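Conselhos para guardar em casa jornais, panfletos e revistas de política

por Tsion Teshome

Guardo papel político desde que era estudante. Tenho folhetos de eleições municipais, atas de assembleias, revistas de filosofia e de relações internacionais, recortes sobre processos contra professores e muitos números do boletim Dasta, que já não se publica. No último inventário escrevi 2625 peças. Tudo isto vive num apartamento normal, com cozinha, humidade e duas crianças, e os conselhos desta página são para quem tem uma casa parecida.

Antes de arrumar

Lave as mãos com sabão e seque-as bem. Não use creme nas mãos nesse dia. As luvas de algodão parecem mais sérias, mas com papel de jornal fino eu rasgo mais folhas com luvas do que sem elas.

Retire clipes, agrafos e elásticos. O agrafo velho não se puxa: abrem-se as duas pernas por trás com uma espátula sem fio e depois ele sai pela frente. Se já tem ferrugem, ponha uma tira de película de poliéster entre a espátula e o papel. 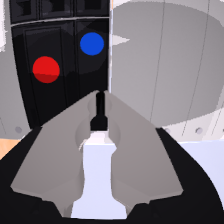 Peça preta e estreita, mais larga em baixo, entre duas pontas cinzentas.

Para o pó, uso um pincel largo e macio, dos de maquilhagem, comprado só para isto. Passe do centro para as margens. O aspirador serve para as caixas e para as prateleiras, nunca para as folhas.

Jornais

O papel de jornal é ácido e fica castanho. Não há maneira caseira de parar isso, só de o fazer mais devagar. Guarde os jornais deitados e abertos, se tiver espaço, ou dobrados uma única vez pela dobra original. Uma pilha não deve passar de 10 centímetros de altura.

Se um artigo é importante para si, faça uma fotocópia em papel sem ácido e escreva no verso, a lápis, o nome do jornal, o mês e a página. Um recorte sem data vale muito pouco. Tenho uma entrevista excelente com um deputado da oposição e até hoje não sei se é de antes ou depois da votação do orçamento, o que muda tudo o que ele diz.

Fita-cola, nunca. Também não a fita "mágica". Para um rasgão, deixe a folha entre duas cartolinas e pronto. 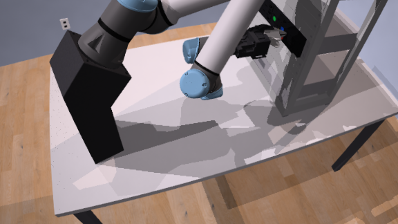 Panfletos e cartazes

Os panfletos de campanha são quase sempre em papel brilhante, e este papel cola-se a si mesmo quando apanha humidade. Intercale cada um com uma folha de papel vegetal. Compro blocos de 200 folhas, que me chegam para um ano sem eleições. Em ano de eleições, não chegam.

Os cartazes grandes enrolam-se com a impressão para fora, à volta de um tubo de cartão forrado. O meu amigo Tolera Mekonnen prefere guardá-los planos debaixo da cama, e os dele estão melhores do que os meus, mas ele tem uma cama muito grande. Autocolantes devem ficar no papel de origem e separados de todo o resto.

Onde colocar as caixas

Evite o sótão, a garagem e a parede exterior da casa de banho. O melhor lugar costuma ser um armário no corredor, numa prateleira a meia altura. Deixe dois dedos de espaço entre a caixa e a parede.

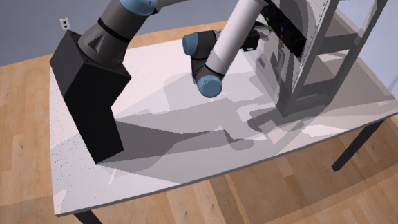

Eu uso as caixas Cormier, de cartão cinzento, e algumas da Skodgate que me deram quando fechou a sede do partido no meu bairro. As segundas têm cantos de metal e são pesadas, por isso ficam em baixo. Não encha uma caixa até ao fim, e também não a deixe meio vazia, porque as folhas curvam. Um pouco de cartolina dobrada resolve o espaço que sobra.

Em dezembro, quando a casa está fechada e o aquecimento ligado, abro o armário durante uma hora pela manhã. Saquinhos de sílica ajudam, mas é preciso trocá-los. 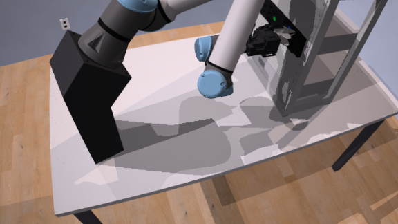
Como encontrar as coisas depois

Experimentei organizar por partido e foi um erro: os partidos mudam de nome, dividem-se, juntam-se outra vez. Agora organizo por país, depois por ano, e dentro do ano por assunto (universidades, imprensa, eleições, tribunais). A pasta 201 é para o que não sei classificar.

Escreva o número na pasta a lápis macio e leve a lista para um caderno. Eu tenho um Flindel de capa dura e uma cópia no computador. Quando emprestar uma peça, ponha no lugar dela uma folha de cor com o nome da pessoa e o mês.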